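Toy kitchen

A toy kitchen, also called a play kitchen, is a piece of children's furniture made to look like a domestic kitchen at a reduced height. 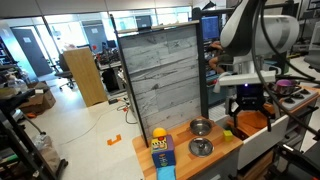 At what height should the worktop of a toy kitchen be?
Level with the child's waist or a little above it, so that the hands can rest on the surface with the elbows slightly bent. Most children's furniture makers sell one fixed height, and a few supply longer legs to be fitted later.

Overview

Toy kitchens are used in homes, nurseries, waiting rooms and playgroups. The usual parts are a worktop, a sink or basin, a hob with two or more burners, and a cupboard or oven below. Many also have a back panel, which may be plain, shelved, or printed with tiles, bricks or planks. Pots, pans, lids and play food are generally sold as a separate set, although small kitchens often include a few pieces in the box.

The toy is meant for pretend play: cooking a meal, laying a table, washing up, running a café. None of the fittings work in the ordinary sense. Burners do not heat and taps do not run, apart from a small number of models with a battery pump and a tank for cold water.

History

Small kitchens were made in Europe long before the free-standing toy kitchen. The early ones were open-fronted rooms, the size of a doll's house room, fitted with tiny copper and tin vessels. They were placed on a table and were as much for show as for play. Toy stoves in cast iron and tinplate followed in the nineteenth century, and some could be lit with a spirit burner.

The kitchen at which a child could stand became common in the twentieth century. Nurseries often had theirs built by a local joiner, with a painted hob and a washing-up bowl dropped into a hole in the top. Moulded plastic kitchens reached the shops later and were light enough to be carried out into the garden. Wooden kitchens came back into favour after 2000, usually sold flat and put together at home.

Construction

Wooden toy kitchens are normally built from boards joined with screws and dowels. The worktop is the part that takes most wear, and makers give it a wood finish or a washable coating. The sink is either a loose bowl resting in a cut-out or a shallow recess formed in the top. A loose bowl is easier to empty and clean. It is also the part most often lost.

Hobs are made in several ways. The simplest is a set of printed or painted rings. Others have raised discs, which give a pot something to sit on, or a separate hob unit that can be lifted off. Knobs should turn freely without coming away in the hand.

The back panel stiffens the whole unit and stops small items falling behind it. On kitchens without one, a gap between the worktop and the wall soon fills with cutlery and play food.

Plastic kitchens are moulded in large sections that snap together. They stand up to rain and wet play but are easily tipped when empty, and some makers advise putting a sandbag or a filled bottle in the base.

Types

The single-unit kitchen has sink, hob and oven side by side in one piece. It suits one or two children and takes up little floor.

The corner kitchen has two wings at a right angle. It allows more children to play but is difficult to move once assembled.

The modular kitchen is sold as separate cabinets. The Stekside range, common in nurseries, has a sink cabinet, a hob cabinet, a fridge and a plain worktop section, all of the same depth. The catalogue number for the plain section, 1231, is often quoted by second-hand sellers because it fits between any two of the others.

The table-top kitchen has no legs or cupboards and is placed on a low table or on the floor. It can be put away in a cupboard between sessions.

The mud kitchen is an outdoor version, often made from old pallets or scaffold boards, with real pans and a washing-up bowl. It is used with soil, water, leaves and sand.

Utensils and play food

Play pots and pans are made in stainless steel, enamel, wood and plastic. Steel sets look and sound like the real thing and can be washed in the sink, but thin ones dent. Lids with a large central knob are easiest for small hands. A pot and lid of the wrong sizes is a frequent cause of complaint in mixed second-hand sets.

Play food is made from wood, plastic, felt or knitted yarn. Some pieces are cut in half and held together with hook-and-loop tape so that they can be “sliced” with a blunt knife. Children also use whatever is to hand. Building blocks, balls, buttons and fir cones all turn up in the pan, and many nursery staff prefer these loose items because one block may be bread in the morning and soap after lunch.

Use in nurseries

The kitchen is often the centre of the home corner, the part of the room set aside for domestic play. At the Kidcombe nursery in Clerport the home corner is limited to 6 children at a time, and the kitchen stands with its back to a low partition so that staff can see over it. Other settings place it in the middle of the room – this gives access from both sides but means that the back panel has to be fixed to something else.

Staff usually change the contents during the year. A kitchen may become a bakery, a ship's galley or a chip shop with the addition of a menu, a till and a few paper bags.

Safety and care

A tall or narrow kitchen should be fixed to the wall with the brackets supplied. Screws work loose with use and should be tightened from time to time, above all those in the door hinges. Small parts are unsuitable for children under three, who may put them in their mouths.

Wooden surfaces are wiped with a damp cloth and dried. Soaking makes the boards swell at the edges. Metal pots may be washed with dishes, while painted wooden ones should be cleaned by hand. Felt food can be washed cool in a net bag.

Spare knobs and bowls are sold by some makers, including Baloyi, whose sink bowl has a wide rim that covers a slightly oversized cut-out.

See also

Doll's house
Home corner
Mud kitchen
Play food
Toy shop counter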